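Re: [curdale-neighbors] Water bills again, and the meter swap

From: Kevin Keane
To: curdale-neighbors
Date: Friday, May 4, 2018

On the Rezende Street thread, somebody wrote:

> I opened my bill last night and it is $251. Two people, no pool, no lawn
> to speak of. The one before was under 90. I called the office and the
> woman was nice but all she could tell me was "that's what the meter
> says." Has anyone on our side of the hill had the new meter put in and
> then gotten a bill like this? Do I just have to pay it? Also is there
> any point in calling a plumber before I know if it's a leak. I don't
> want to pay a guy $200 to tell me my toilet runs.
>
> Also does anyone still have the sheet they left on the doors in
> February? Mine went out with the recycling.

OK quick one from me, I have to be out the door in a bit and will be slow on email till Sunday night. Sorry for the length, I started short.

Yes, new meter here, went in the second half of February. Yes, weird bill right after. Mine was not 251 but it was bad enough that I went down there in person. What I learned, in no order:

They read the old meter one last time when they pull it. If your old one was running slow (and a lot of these are original to the houses) or the reader had been guessing all winter on account of snow on the lid, the catch-up lands all at once on the first bill. So look at the line that says E or A next to the reading. E is estimated. A is actual. If you have three or four E's in a row and then an A, that is most likely your whole story and you didn't use all that water in one month, you used it since last fall and are only paying now. Still your water, unfortunately. But they will split it over several bills if you ask. You have to ask. It is not on the website anywhere that I could find.

Second thing. Check the closing number on the old meter against the bill. They leave a little yellow tag on the pipe with the final reading, or they're supposed to. Mine said 2,357 and the bill had it right. The house behind me had two digits flipped and got it fixed in one phone call, so it does happen.

Third, do the leak test before you call anybody. Costs nothing. Everything off, icemaker too, and the softener if you have one, put it on bypass. Go look at the meter. The Kadon ones they're installing have a tiny dial or a little drip symbol on the display depending which size you got. Write down all the digits. Don't run anything for an hour, two is better. Look again. If it moved you have a leak, if it didn't move you don't, at least not right then. Toilets can be sneaky, they come and go. Food coloring in the tank, wait 15 minutes, if the bowl turns color it's the flapper. Flapper is a few bucks at the hardware store and takes ten minutes and bad language.

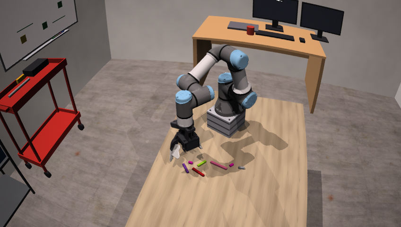
Who pays if the leak is between the meter and the house?

The homeowner does. The utility's part stops at the meter, and the line from there to your wall is yours, yard and driveway included. I asked twice because I didn't like it the first time. Some homeowner's policies have a rider for it, mine doesnt. Check before you sign up with Rinenico or whoever it is that mails out the line coverage offers, the ones that look like a bill from the city. They are not from the city. Might be perfectly good coverage, I have no idea, but read how much they pay out. The one I got tops out at $2,000 and digging up a driveway goes past that in a hurry.

Way to tell which side of the wall it's on: shut the main valve inside the house, then do the meter test over again. Still moving with the main shut = it's in the yard. Stops = it's inside. If your main valve is one of the old round handle ones and hasn't been turned in years, go easy. Don't force it. Ask me how I know. Actually don't.

On the plumber question. I wouldn't call one yet. Do the tests, then if it's the yard line you want somebody with listening gear and not a regular plumber anyway. Call around, prices I got on the phone were all over the place and one guy wanted to start digging before he'd even found it.

Disputing the bill: there's a form at the counter, one page. You need the account number (top right), the dates, the reading off the meter the day you fill it in, and a sentence on what you think is wrong. Keep that sentence boring. Take a picture of the meter with your phone, close enough to read. They told me that while the form is open they won't add a late fee as long as you pay your usual amount, so pay the usual amount, write "under review" on the stub, keep a copy. Get the name of whoever takes the form. Mine sat for three weeks and when I called I could say who had it, that helped.

Also if it IS a leak and you fix it, there's a leak adjustment. Separate form, naturally. You need the receipt for the parts or the repair, so keep even the flapper receipt. They knock off part of the overage, one time only in however many years. I want to say sewer gets adjusted more than water does but don't quote me. Wait until you're sure it's fixed before you send it in, they go by the next bill or two.

The February sheet. I have it somewhere. Will scan it Sunday if nobody beats me to it. From memory it said:

- they'd be doing Rezende Street and the hill first, then down by the Curdale school
- someone over 18 has to be home only if the meter's inside
- water off for half an hour or so
- run the cold tap in the tub after, not the kitchen, so grit doesn't go in the faucet screen

That last one I ignored and then spent a evening picking sand out of the kitchen faucet. If your pressure's been lousy since the swap, unscrew the tip of the faucet and rinse the screen before you complain to anybody. Same for the washing machine, there are little screens where the hoses go on.

One more and then I really have to go. The rates went up too, separate from all of this. So even with no leak and no catch-up your bill is going to be a bit higher than last spring. Compare the gallons, not the dollars. Gallons are on page two, the little bar chart, and last year's bar is the gray one.

If anybody else on the hill got a jump on the first bill after the swap, reply to the list and not just to me please. Put your before and after gallons and whether you had E's. If enough of us have the same thing I'm willing to go stand at the counter again with a stack of them. No addresses on the list though, the archive is public.

Kevin

PS the office closes at 4 on Fridays, not 5 like the door says.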